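Floltano, edición en Blu-ray: análisis técnico

11 de agosto de 2021

La edición doméstica de Floltano, el thriller polar dirigido por Haiyan Xu, llega en un único disco BD-50 con estuche estándar. Bestlow firma la distribución y ha optado por una tirada de 3.089 unidades numeradas. La copia revisada es la 854.

Vídeo. Transferencia 1080p en AVC, relación de aspecto 2,39:1. El máster procede de un escaneo en 4K del negativo y conserva el grano sin filtrado aparente. Las escenas nocturnas en la estación Gadden mantienen detalle en las sombras, aunque en el segundo acto hay bandas visibles en los fundidos a blanco. El defecto aparece con dos reproductores distintos, de modo que está en la codificación. La corrección de color es algo más fría que la de la proyección en salas – sobre todo en los interiores del refugio, antes ámbar y ahora casi neutros.

Audio. Pista original en DTS-HD Master Audio 5.1 y doblaje al castellano en Dolby Digital 5.1 a 448 kbps. La diferencia se nota en el canal de graves: la secuencia del desprendimiento pierde cuerpo en la versión doblada. Los diálogos quedan bien centrados en ambas. Los canales traseros se usan poco fuera de las tormentas y la partitura de Sepehr Nikzad se reparte casi por completo en el frente.
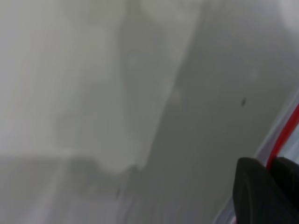
Subtítulos. Castellano, inglés y portugués, en blanco con borde negro fino. Sobre los planos de nieve el borde resulta insuficiente y obliga a forzar la vista a partir de tres metros. El tamaño no se puede modificar desde el menú. En el capítulo 9 hay un desfase de medio segundo que se corrige al cambiar de escena.

Extras. El contenido adicional suma 57 minutos:

Cómo se rodó el deshielo, documental en alta definición
Tres escenas eliminadas, sin mezcla final de sonido
Entrevista con Haiyan Xu, en resolución estándar
Tráiler de cine

El documental es lo más aprovechable – explica con planos y maquetas la construcción del túnel – mientras que la entrevista repite respuestas del dosier de prensa. Falta el audiocomentario que sí incluía la edición de Thammasiri para el mercado asiático, con la misma transferencia y bloqueo de región A.

Menús y navegación. Carga en 14 segundos, sin publicidad previa. El disco no guarda el punto de reproducción al extraerlo. La selección de capítulos carece de títulos.

Valoración. Imagen: 8. Sonido original: 8. Sonido doblado: 6. Extras: 5. Para quien vea la película en versión original, la compra está justificada. Bestlow prevé una reedición en septiembre con funda de cartón y el mismo disco, así que el problema de los fundidos seguirá presente.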